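**Guidance for households: keeping a work table clear and its small items in order**

Issued 6 July 2026 by the Household Advice Desk, Sikham Residents' Association. Please replace the sheet dated August of last year.

Residents of the Kaltmont and Lenent buildings have asked for advice on tables that serve for several purposes in one day. The recommendations below apply to any table with a pale wood surface, whether used for sewing, correspondence or light repairs.

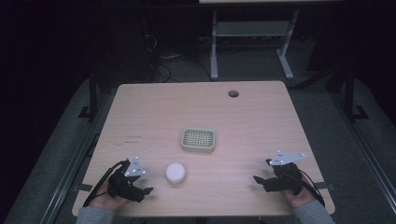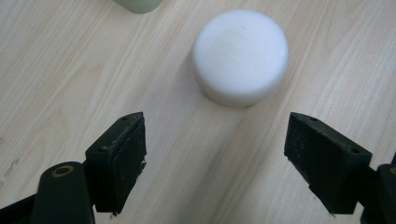
Small items should be kept in one open basket with a raised rim. A basket with an openwork base is preferred, as crumbs and dust fall through and may be wiped away beneath it. The basket should be lifted, not dragged, when it is moved. Grit caught under the base will mark the table.

**Choosing a basket**

- Select a basket with rounded corners where the table is used by children.
- Check that the openings in the base are smaller than the smallest item to be kept. Pins, needles and loose screws require a lidded tin.
- Avoid baskets deeper than the hand. Items at the bottom are seldom returned to their proper place.

**Round and rolling items**

Round items should be stood on a flat face wherever they have one. Reels, candles and jar lids left on their sides will travel, particularly on older floors. Where an item has no flat face, it should be placed in the basket at once.

**Care of the surface**

Dust the table with a dry cloth before using a damp one. Wipe along the grain and dry the surface immediately. Faint scuffs may respond to a soft cloth and a little diluted washing-up liquid. Scouring pads and abrasive creams must not be used, as they leave a dull patch that cannot be put right at home.

Where the table has a cable hole, wipe around the opening with a cloth that has been well wrung out. Water must not be allowed to run into it. Tape should be peeled back slowly and at a low angle. Any residue may be softened with warm soapy water held against it for 2 minutes, and the process repeated if necessary.

**Weekly routine**

1. Empty the basket completely and shake it over a bin.
2. Return to their own rooms any items that do not belong at the table.
3. Wash the basket in warm water every 4 weeks and let it dry fully before refilling.

Printed copies are available from the Rezaei Street office. Enquiries should be addressed to Guadalupe Arellano, extension 715.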